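Search this site Enter keywords Go

Print | E-mail

Are Tondmont schools required to offer an appeal when a student is denied course credit for absences?

Answer 1
Yes. Under the Tondmont attendance policy, a written appeal must be filed with the principal within 20 school days of the notice.
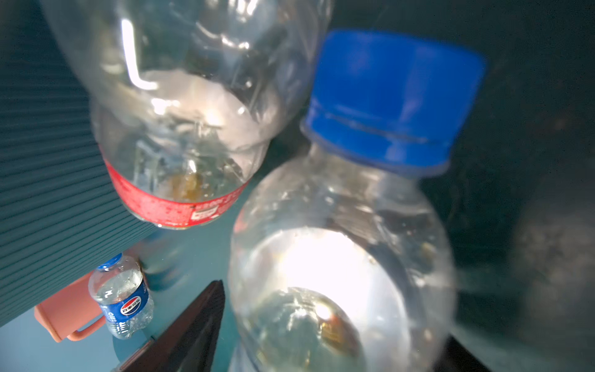

Clear plastic bottles, one with a blue cap

Answer 2
The Flerkton campus follows the same rule. Notices issued in May may be appealed until 14 July 2025.

Answer 3
Ask the office. Ours took 30 days.

Related questions
Choo reading program enrollment
Transfer of credits from Plimitier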